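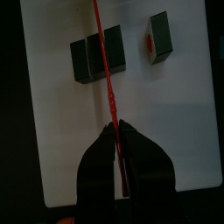 Section 6: Setting Up Your Siltside Countertop Dehydrator

Read this section before plugging anything in. It takes less time than scraping pear leather off a heating element, a job we will come to later.

6.1 Choosing a spot

The Siltside likes a level counter, a wall outlet of its own, and a hand's width of clear space behind the rear vent. It does not like closets. It will run for most of a day at a stretch and hum the whole time, so think twice before putting it against a bedroom wall.

1. Set the base down with the vent facing away from curtains, paper towels and anything else you would miss.
2. Press on each corner. If the base rocks, turn the feet until it stops.
3. Plug directly into the wall. Do not use a power strip, including the good one.

CAUTION: Do not run the dehydrator on top of a stove. People do this because the range hood is right there. Then somebody bumps a knob.

6.2 Unpacking the trays

The trays ship nested, with a sheet of film between each pair. The film is nearly invisible and melts at a temperature the dehydrator reaches easily.

1. Lift the trays out as a stack and separate them on a table.
2. Peel the film from both faces of every tray. Check again.
3. Wash the trays in warm soapy water and let them air dry. The top rack of a dishwasher is fine. The bottom rack will give you trays shaped like potato chips.
4. Wipe the inside of the base with a damp cloth. Never rinse it.

NOTE: The solid sheet marked "Ukach" in the parts list is the fruit leather liner. It kept the name of our first supplier and we have given up trying to change it. If you call us about "the Ukach," we will know what you mean.

6.3 Stacking

The standard model holds up to 9 trays. You may use fewer, but never fewer than two, as the lid sits too close to the element otherwise.

1. Put the drip tray in first, lip side up.
2. Add trays one at a time, turning each until the notch drops into the notch below it. You should feel a small click. If you feel a large click, stop and look for the broken piece.
3. Put the lid on last with its dial closed.

6.4 The first run (empty)

Run the machine once with no food in it. This burns off a light factory oil that is harmless but makes apple slices taste like a bicycle.

1. Open the lid dial halfway.
2. Open a window.
3. Turn the temperature knob all the way up and set the timer for two hours.
4. Expect a warm, slightly waxy smell for the first half hour or so. If you see smoke, unplug the machine and go back to step 2 of section 6.2.
5. When the timer rings, switch off and let the base cool with the lid on.

6.5 Setting the temperature

The knob is marked in Fahrenheit on models sold after May of last year. Earlier models have a dial numbered 1 to 6, which corresponds to nothing in particular. A conversion card is tucked under the warranty leaflet.

Herbs go at the lowest setting and most fruit somewhere in the middle. The top of the range is 177 degrees. For meat, follow a tested jerky recipe, including its instructions for heating the meat before or after drying. The knob alone is no guarantee of anything.

NOTE: Cut everything to the same thickness. A thick slice next to a thin one gives you one leathery thing and one damp thing, and the damp one is what grows fur in the jar.

6.6 Pairing the timer (Canimier models only)

The Canimier edition comes with a remote timer so you can ignore the dehydrator from another room.

1. Put the batteries in the remote.
2. Hold the button on the base until the light blinks.
3. Within ten seconds, press any key on the remote. The light turns solid.
4. If the light goes out, start over. If it goes out again, move away from the microwave.

The timer shuts off the heat but leaves the fan running for several minutes. This is normal and has been reported to us as a fault more often than every real fault combined.

6.7 Before you start on actual food

Check that the drip tray is in, the film is off, and the lid dial is open at least a quarter. The base draws more power on startup than while running, so a kettle on the same circuit may trip the breaker – wait for your tea, then press Start.

Drying times by fruit are in Section 7.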